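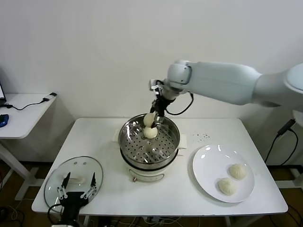 Notebook entry, Tuesday, July
Bench 13, proofing and crumb texture trial, Sturach flour

Purpose. To establish whether the Sturach low-protein flour may replace the Plavard flour in the standard bun dough without a change to the proofing schedule.

Dough. Both batches were mixed to the existing formula with 3000 g of flour. Water was held at the Plavard level for the first pass. The Sturach dough was slack at the end of mixing and stuck to the bowl. Final dough temperature was within limits for both.

Proofing. The cabinet was set to the usual humidity. The Plavard pieces reached the mark on the gauge in 69 minutes. The Sturach pieces reached it earlier and had begun to spread at the base by the time they were checked. The door log for the cabinet was not filled in by the morning shift. Colleagues are asked to complete it.
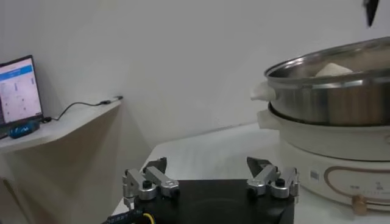 Entry 2954, bench view.

Scoring. Cut faces were scored against the Chettiar crumb chart. The Plavard crumb was even. The Sturach crumb was finer near the skin, with a dense band at the bottom in several pieces. Skin color was acceptable in both. The Bodix moisture meter gave two readings that did not agree and has been sent for calibration; moisture figures are left out of this entry.
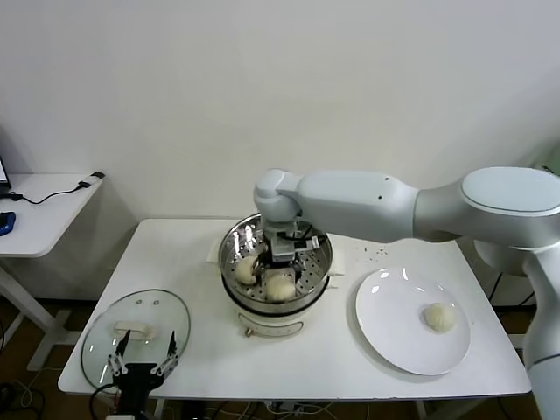 The dense band is the main open question. It may come from overproofing, from excess water in the dough, or from condensate collecting under the piece during steaming. The last of these depends partly on the support. A perforated bottom with small round holes, as in the steamer basket on the white table, should be compared with the same basket lined with paper, using one dough for both. Water should be reduced in a separate run so that the two effects are not confused.

Pending: second Sturach sack, lot sheet to be obtained from stores. Proofing time to be shortened for the next batch. Retain cut samples in the cold room until scored again.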